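Search the guide Enter a keyword or part number Search

Section 4. Setting up the Bretine water softener

Read this section before you open the salt tank. The brochure says the unit "sets itself up." It does not. It sets its clock, and it gets that wrong after a power cut.

4.1 Test your water first

1. Run the cold kitchen tap for 2 minutes.
2. Fill the sample cup to the line and dip one strip.
3. Compare the strip with the card in daylight. Under a yellow bulb every strip looks like hard water, and I suspect that has sold a few softeners.
4. Write the result inside the cabinet door.

Note: If the strip reads "slightly hard" or lower, think about whether you want this machine at all. Caroline Mbwambo tested the supply at our Alport workshop and it came out soft. We took the demo unit off the wall and have not missed it.

4.2 Connect the bypass

1. Shut off the main valve and open the lowest tap in the house until it stops running.
2. Fit the bypass with the arrow pointing toward the house. The arrow is molded into the plastic and hard to see, so use a flashlight.
3. Tighten the nuts by hand, then a quarter turn with a wrench.
4. Open the main valve halfway and check both joints with a dry paper towel.

CAUTION: Do not use thread sealant on the plastic nuts, whatever the hardware store tells you. It can crack them, and the warranty does not cover the kitchen ceiling.

4.3 Add salt

1. Pour in salt until the tank is half full. The lid label says to fill it to the top. Ignore the label.
2. Use plain pellets. The Nurnix "clean care" pellets cost more, and Lajos Medve ran them beside the cheap ones from October until the spring without finding a difference he could measure.
3. Push a broom handle gently down through the salt every month or so. If it stops at a hard crust, break the crust up before adding more.

4.4 Program the controller

1. Press and hold SET until the clock blinks.
2. Set the time. Regeneration starts at 2 a.m. by default, and the unit draws no soft water while it runs — fine for most homes, less fine if you work nights.
3. Enter the hardness number from your cabinet door. Leave "Auto Hardness" off. It has no sensor behind it, only a guess based on region.
4. Press SET again. The display shows 500, which is a starting figure for the gallons left and means very little until the first full cycle is done.

4.5 Check the result

1. Wait for one full regeneration.
2. Run the cold tap again, take a fresh sample, and dip a new strip.
3. Wash a small load of glasses and flatware with your usual detergent, cut to half the dose. Let everything air dry on a plain surface. 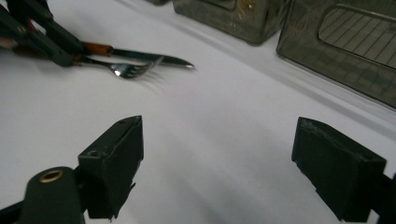 Will softened water get rid of the white spots already on my glasses?

Spots left by minerals usually come off with a soak in white vinegar. Cloudiness that stays after the soak is etching in the glass, and no softener will fix it.

4. If new spots still form, lower the detergent before you raise the hardness setting. Most people do it the other way around and end up buying salt for nothing.

Note: Teodora Kelmendi answers setup questions by phone. Have your strip reading and the controller setting ready before you call. "The water feels funny" is not a reading.

CAUTION: Keep at least one unsoftened cold tap for drinking if anyone in the house is on a low-sodium diet, and ask their doctor about the rest.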